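Drundach Cotton T-Shirt, Slate Blue
Item no. 3373

A plain blue T-shirt for people who already own several and have somehow run out. It has two sleeves, a hole for the head and no slogan. We did consider a slogan. The best one we came up with was "Drundach", and the shirt is better off without it.

The cotton is a midweight jersey from Sida, the same cloth we use for the Cronin nightshirt, washed once before sewing so that it does most of its shrinking at our expense. The body is cut straight and a little long. It stays tucked in if you tuck it in, and covers the small of your back if you don't.
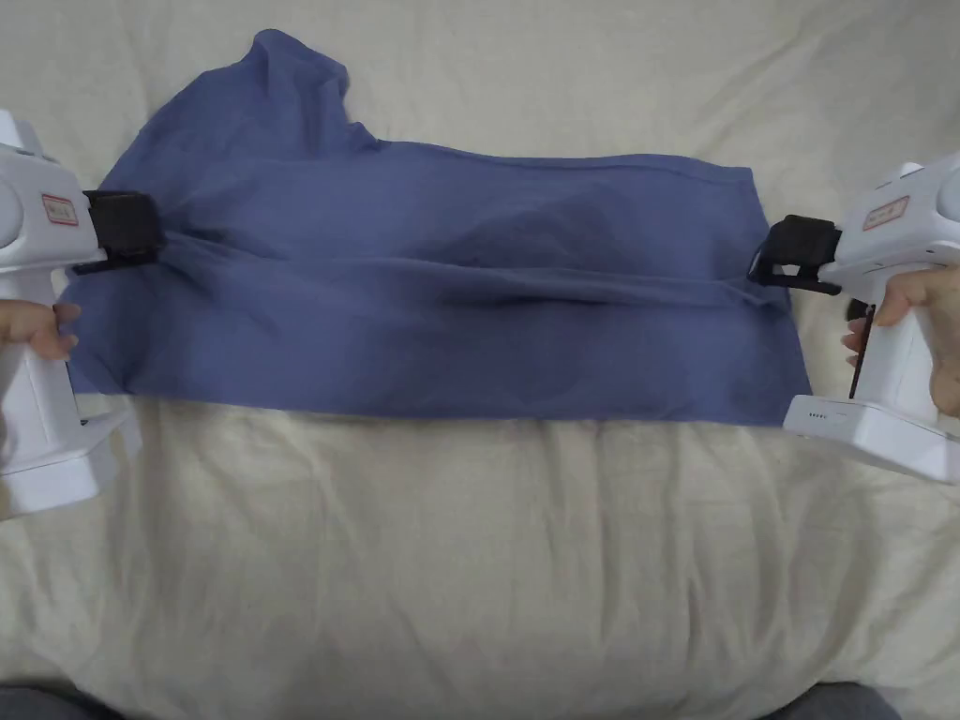
It does crease. Cotton will, and any shop that tells you otherwise is selling you something with a good deal of oil in it. Lay it flat on the bed, take hold of both sides, give it a firm pull and fold it before you lose interest. Most of the wrinkles will go. The rest can be worn under a jumper. Ironing is allowed on a medium heat, inside out, though we have never received a letter from anyone who has tried it.

Care: wash at 30 with similar colours. Dry on a line or over a door. Tumble drying is your own affair, but expect a shorter shirt.

Sizes: S to XXL. The Purkness fit is wider in the shoulder and is sold separately, at the same price, to people who row or would like to be asked whether they row.

Sewn in batches of 1000. The slate blue usually sells out first, with the mustard a distant last. If your size is missing, the next batch is due in April.

Also sold in packs of 3, all the same blue. Returns accepted unworn, folded or otherwise.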